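Robot club, week four of the PC build

I said I would write these up every week and then skipped two, so this one covers more than it should. We meet on Monday evenings at the college in Meston, six to nine, and the project this term is getting two arms to put parts into a desktop computer. The tray holds the parts, the computer lies open on its side, and the arms have to get things from one to the other.
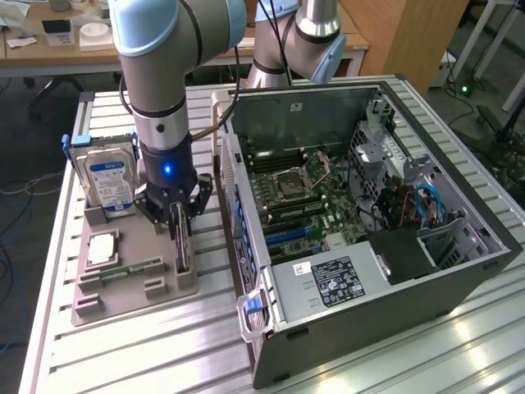
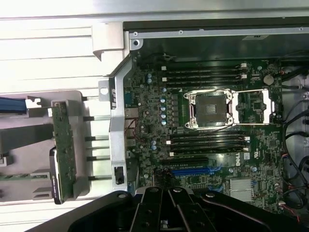 The parts list for the term is a memory stick, a hard drive, a processor and a card. We picked those because each one goes in differently. The hard drive slides. The memory goes straight down and needs a real push at the end. The card has to line up at the back of the case and in the slot at the same time. The processor needs almost no force and a lot of accuracy, and it's the one everybody is scared of.

Damián Palacios designed the tray. He is in second year and had never drawn anything for a 3D printer before September. The first version had pockets that matched the parts exactly, which sounds right until you try to pull something out of one. Plastic shrinks a little, the printer isn't perfect, and the memory stick was stuck so hard that Gumaro had to get it out with pliers. The second version had too much room, and parts leaned over and were never at the same angle twice. The current one is version 4. He widened the pockets at the top and left them snug at the bottom, so a part can go in a bit crooked and still end up straight. I think it's the best piece of work anyone has done so far and I told him so.

We spent most of the first two sessions on things that had nothing to do with robots. Taking the computer apart by hand, for one. Rutilio Ocampo, who runs the club, made each of us remove and refit every part on the list before we were allowed near the controls. I thought it was a waste of an evening. Then I tried to fit memory with my eyes shut (his idea) and noticed how much I was relying on feeling the key in the middle of the slot. The arm doesn't feel that. It gets a force reading, and you have to decide what number means seated and what number means you're about to crack something.

What we do now is run each part in pairs. One person drives, one person watches the camera views and calls out. We swap after five tries. Braulio Chávez is the most patient driver and I'm probably the worst, I rush the last bit. The wrist camera is a lot of help for getting over a slot, but when you get close the fingers cover what you want to look at, so you end up going back to the fixed camera for the last part of the move. Gumaro Trujillo wants to add a second small camera at an angle. Rutilio says to learn with what we have first.

Numbers so far, for those who asked. We logged 49 tries on memory and got 30 of them fully in, with no help from a hand. Most of the misses were one end seated and the other end up, and the fix was to press one end and then the other, same as you would with your thumbs. We worked that out on try 20-something and should have known it sooner. The hard drive is much better but I don't have the sheet here. The card is bad. The processor we have only practiced with a dead one, and only picking it up and putting it back in its pocket.

The goal is 100 logged tries on each part before the end of term, and then we go to the regional day in Clallton. It isn't really a competition. Each school gets a table and a time slot and shows what they built, and there's a vote at the end. Tipene Fairweather went last year with the old team and says the thing that went wrong was the lighting. They had tuned everything in our room, and the hall had big windows down one side, and by two in the afternoon their camera could hardly make out the parts. So we're going to start doing some sessions with the lamps moved, and one with the room lights off and a desk lamp from the side.

Other things, mostly notes to myself:

The tray needs to be clamped and not taped. It moved on us last week and we lost half an hour looking for a mistake in the code.

Somebody write down which finger tips we used for which part. We have two sets and they are not the same thickness.

The logging sheet has a column for "reason" and people keep writing "missed." Please write where it missed.

Bring the dead processor back if you took it home. I mean you, Braulio.

A couple of you wrote to ask if you can join in the middle of term. Yes. You don't need to know how to program, Damián didn't, and we're short of people who like drawing parts. We also need someone who can drive a van to Clallton in November - Rutilio can take the arms in his truck but not the arms and all of us.

Next session is cards again. I'm driving first so it can only get better after that.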